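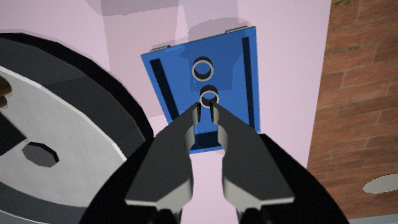

From: Alun Kneath
To: cell-planning list
Subject: Re: Re: gripper order for the second cell, and what to leave out

Replying on the list so the numbers are in one place. I've left the original message in below with my comments between the parts. I cut the bit about parking at Gradport, which I think has been answered.

> We have approval in principle for a second arm cell at Villness, same
> layout as the first one. Before I send the request up I need to know
> what to put down for end effectors. The Rastogi quote has the
> two-finger gripper as the base item and then a page and a half of
> options. Do we need any of the options?

Mostly no. Order the base gripper and 2 spare sets of fingertips. The spare tips are the only option I would defend in front of anyone. They are 253 a set on the quote I have. Check yours, because mine is from before they changed the price list in June.

I would leave off the quick-change plate. We bought it for the first cell on the theory that we'd be swapping tools every week. We have swapped tools when something was being repaired and at no other time. It also adds height at the wrist, and the reach tables in the layout drawing don't allow for it.

I would also leave off the padded fingers. They are meant for boxes and bags. Our parts are mostly flat, and when a part is lying on the table the question is how thin the tip is and how close you can bring it to the surface. Narrow tips do that better. If you look at the simulated view, that is the standard taper, with the tips over the lower part of the blue panel. A panel like that has an edge and some recesses to work with, and I want to see the approach worked out in simulation before we pay for a different finger shape.

> Second question. The simulation license is up for renewal and I was
> told to find savings. Could we drop it for a year and test on the
> real arm? The first cell is up and running, so I don't see what the
> simulator gives us that the cell doesn't.

Please don't drop it. The renewal is 1,281, which is less than one damaged wrist sensor. Last year we did damage one, testing on the real arm in the two weeks when the license had lapsed. Accounting has the invoice if you need to attach it.

The other reason is the schedule. The second cell will not be installed when the work on it has to start. Whoever writes the pick routines needs somewhere to try them, and they can't have the first cell during the day. In the simulator we can change the table surface, the lighting and the parts and run it again the same afternoon. Shadows across a part are a good example. We had a lot of trouble with those on the first cell and could have found most of it earlier.

What the simulator will not tell you is grip force on a worn tip, or what a cable does after a few months of bending. Keep a line for bench time. I put down 3 weeks for the first cell and used all of it.

> Third, do we buy the camera mount from Rastogi too or make our own?
> Theirs seems like a lot for a bracket.

It is a lot for a bracket. I would still buy it. The one we made for the first cell was fine until the arm was moved, and then the calibration was off and it took a while to find out why. If the request is over the limit, this is where I'd give way, but then put the machining hours in the budget so they don't land on maintenance.

> Last thing, Gistmont has a used arm of the same model, sold with a
> gripper. They want an answer soon. Worth a look?

Worth a look, yes. Things I would ask them before anyone drives out:

Hours on the controller, from the log and not from memory.
Which controller software version it is on, and whether it has ever been updated.
Whether the gripper is the same stroke as ours. The older one looks nearly the same and opens less.
Whether the fingertips are original. If they have been ground down to suit some job, count them as scrap and add a set to the price.
Who pays for shipping and for the recalibration at this end.

Our simulation model is built on the current gripper. If theirs is the older type, someone has to redo the model and recheck every approach, and I would count a week for that. Add it to the used price before comparing. I have a feeling the gap gets small once it's in there.

So for the request, as I'd write it: base gripper, two sets of tips, camera mount, simulation renewal, bench time. Leave the plate and the padded fingers off. Keep the safety scanner on its own line, since it comes out of the building budget and was charged to us by mistake last time.

One question back to you. Does the approval say where the second cell's air supply comes from? The gripper is electric and doesn't need it, but the clamp on the table does, and the compressor at Villness was already short when I was last there. If it needs a bigger one, that has a longer lead time than anything on the Rastogi quote and should go in first.

I can send the marked-up quote to anyone who wants it.

Alun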